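Sodholm Cell Rules

The Sodholm Cell Rules are a set of good-practice rules for small work cells in which two robot arms share one table. They were first written by Sirkka Huttunen at Celitside and were published on Saturday, July 4, 2020. The first text had 11 rules; two more were added in September of the same year, after comments from users in Grimstead.

The rules require that both arms are bolted to a common rail and that the cell has walls on at least three sides. Only one arm may enter the space above a bin at a time – the other must wait over the table. Cables must be checked every 90 days through the full reach of each arm. Sorting tasks should use bins of clearly different colors.

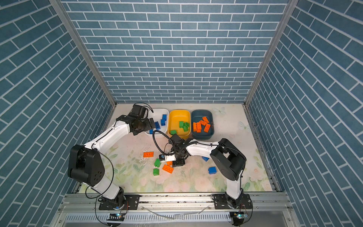 Two-arm cell with colored blocks and three sorting bins.

The rule about waiting has been criticized as too slow for light arms, and the Sutherland version leaves it out.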